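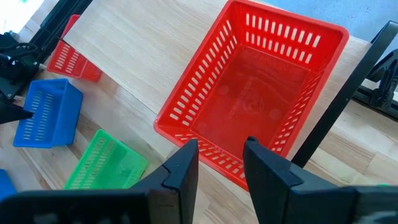

Questions we hear a lot at the Sernham Produce Share

How does the share work, exactly?
You pay for a season, and every week from April until the first hard frost you come by and pick up whatever the growers have ready. We have 161 households signed up at the moment, and there is usually a little room for more, so please do ask even if a neighbor told you we were full.

Can I choose what I get?
Up to a point! The greens and roots are set by what came in that morning, but there is a swap table by the door where you can leave the thing your kids won't touch and take something else. Kohlrabi tends to pile up there by the end of the day, and you are very welcome to all of it.

Do I need to bring my own bags?
Yes, please. Anything sturdy will do – a tote, a backpack, an old basket from the back of the closet. We keep a few paper bags for emergencies, but they don't care much for damp lettuce.

Where do I pick up?
We have 3 pickup spots: the barn at Sernham, the church lot on Kotari Street, and the side porch of the Salinas Bakery. You can switch for a single week if you write to us by noon the day before.

What if I'm out of town?
Send a friend, or tell us to hold your share and we'll give you a double one later on. You can do this 2 times a season. If you simply forget (it happens to all of us), your vegetables go to the Stavholm food pantry that evening.

How much does it cost?
A full share is $23 a week and can be paid monthly. If that is a stretch for you right now, write us a line and we'll work something out quietly.

My carrots are still muddy. Is that normal?
Very! They keep far better that way. Twist off the tops, leave the dirt on, and store them somewhere cold until you want them.

Can I visit the fields?
We would love that. Come on any pickup afternoon, wear shoes you don't mind ruining, and leave the dog at home – the hens get upset.

Page last updated Tuesday, January 24, 2023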